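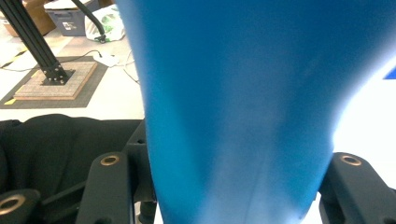
The fault that ate most of Hazel Wojcik's spring had a habit of showing up after lunch. She runs the handling lab at Candthorpe, where a small crew teaches grippers to pick up soft things: cloth, bags, sleeves, anything that sags when you lift it. Their tool has two black fingers, each with a brass-colored ring set into a hole near its rounded top, and when something soft and blue is pinched between them it can fill most of what the gripper camera sees. Everything else gets squeezed to the margins, a bit of black cloth here, a slotted metal post on its wooden platform there. To a person that's no trouble at all. We glance past the blue thing and carry on. To the software that was supposed to work out where the gripper was in the room, it was a disaster waiting for a sunny day.

I went to see them because I love a good failure story, and this one is a beauty. Nobody got hurt, nothing caught fire, and it still took two of the sharpest people I've met this year and 300 recordings to run it down.

The project is called Flilura. The idea is that you hold the gripper in your own hand, do the job yourself, and let the camera on the tool record what you did. Later, a robot arm with the same fingers on the end tries to repeat it. I tried it, badly, and it's wonderful fun – you squeeze, the fingers close, and within a minute you've stopped thinking about your hand and started thinking with the tool. I folded a towel. It was a terrible fold. Roscoe Boateng, who looks after the arm, kept the recording anyway and wouldn't tell me why.

Boateng was the one standing next to the arm when things first went wrong. It had a plain job: pick a piece of cloth off the table, carry it across, let go over a bin. It had done this all morning. Then on one run it picked up the cloth, started across, and simply kept going down. The fingers met the table, the arm's force limit tripped, and everything froze with a bang that he says he felt in his teeth.

"You want it to stop, and it stopped," he told me. "So the safety side did its job. But I had no clue why it had gone there. None. It thought it was doing great!"

They ran it again and it was fine. They ran it again after that and it was fine. If you've ever taken a rattling car to a mechanic and had it purr the whole way there, you know how Boateng felt.

The first suspect was the arm itself. They checked the joints, swapped a cable, and went back over the mounting bolts. Then they blamed the camera, which got replaced. The crashes kept coming, a few a week, and always with the arm looking completely sure of itself. There was a stretch in April when Wojcik had the arm running at a crawl with the table padded in foam, and she describes it as the least exciting robotics lab in the country.

What cracked it was boredom. Kenji Bellamy had been asked to sit down and watch training recordings, all 300 from the cloth set, at normal speed. He is patient in a way I find a little frightening. He kept a paper notebook next to the keyboard and drew the path the software had worked out for each one, a squiggle per recording, and after a while he noticed that some of the squiggles had a little hook in them. The person's hand had moved smoothly from one side to the other. The path on file said the hand had dipped, sharply, and then popped back up.

The hooks lined up with the moments when the held object covered most of the view. The tracking software finds its place by picking out details in the room, corners and edges and patterns, and watching how they slide past. Cover up the room with a big smooth surface and it has very little left to hang on to. Worse, it will take what it can get. A crease in the fabric makes a perfectly good line. And since the fabric travels with the gripper, that line barely moves, so the software decides the gripper is barely moving too. A moment later it catches sight of the floor again, finds itself somewhere it didn't expect, and makes a lurch to catch up.

Then there was the sun. The lab has big windows on one side, and in the afternoon the light comes in hard enough to bleach that whole half of the picture to plain white. So in the worst recordings the object took the middle, the glare took one side, and the software was left trying to navigate by a corner.

The arm had learned all of this faithfully. Show it enough hooks and it concludes that a dip is part of the job. I find that marvelous, in an awful sort of way. It had been copying the mistakes of the thing that watched the humans, and copying them very well.

The repair came in 3 parts, written in marker on the lab whiteboard with the numeral circled, and I was surprised by how ordinary they were. There are blinds now. The software masks out whatever is in the fingers before it goes looking for landmarks. And any recording where it loses sight of the room for too long gets flagged for a person to look at before it goes anywhere near the arm. Emmett Zamora wrote the flagging tool, named it Farah, and won't discuss the name.

He also put in a check I'd like to see on every machine of this sort. Before the arm moves, a separate program asks whether the planned path passes through anything solid, the table included. It knows nothing about cloth or cameras. "It's a very dumb program," Zamora said, with obvious affection. "I can read the whole thing over coffee."

A sister group at Plillberg, led by Kenji Pruitt, has since gone back through 3000 of its own recordings using Farah. Pruitt was cheerful about it on the phone, considering he'd found the same hooks in his. His arm had never crashed, because his table sits lower. It had been dipping into empty air the entire time, and the team had taken it for a bit of style.

The foam is off Candthorpe's table. Boateng kept one square of it, with the dent from the fingers, on the shelf over his desk. When I left he was loading up a shirt for the next run, and Wojcik was going down the windows pulling the blinds.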